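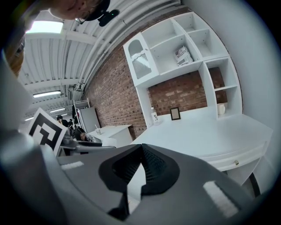 Gripper camera, from the failing session.

Ticket: Left/right gripper poses swap during two-handed tracking
Component: Skekuren pose tracker
Opened by: Jeanie MacLeish
Assigned to: Mohcine Ashour
Status: fixed in branch, waiting on merge

Report (MacLeish)
Running the tracker on two-handed recordings, the left and right gripper trajectories trade places for short stretches and then trade back. It happens when the hands come close together in the head view. The exported file passes the validator, so I only noticed it in the Stodero replay, where both arms jumped across each other. Worst session had 66 swaps. Restarting the tracker gives the same result on the same log.

Already tried: recalibrated the head camera, lowered the detector threshold, turned off smoothing. No change in the swap count.

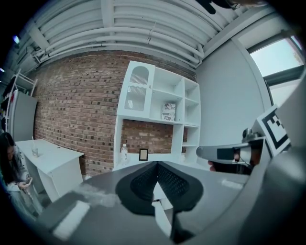
I also checked the clock offset between the gripper streams and the head stream. It stays under 2 ms for the whole session, so I don't think this is timing. Config is the stock one from the Evine template, exposure left on auto.

Reply (Ashour)
Reproduced. The marker IDs are read correctly. The swap comes in later, in the association step, which matches each cube to the nearest predicted position and ignores the ID if the detection score is low.
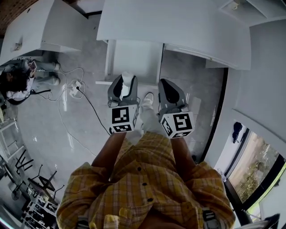 With the cubes side by side at the same height, the two predictions are close enough that a single low-score detection can flip the pair. Once flipped, the filter keeps the wrong assignment until the hands move apart again.

Can you rerun with association_debug set to true and send me the log? 800 frames from the middle of the session is enough.

Reply (MacLeish)
Log uploaded to the ticket folder. Every flip I looked at starts on a frame where one cube has only one face decoded. 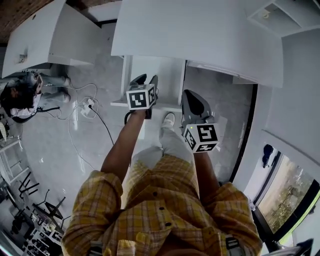

Same pattern in the older session from October, which we had written off as a bad calibration.

Reply (Ashour)
Thanks, that matches. Changes in branch galli-assoc:
- A decoded ID now always wins over distance.
- If neither face decodes, the track coasts for up to 45 frames and is then marked lost.
- The validator fails any file where a track changes ID.

Reran both sessions with zero swaps. The old exports need to be regenerated, so please don't train on them. Leaving this open until the merge.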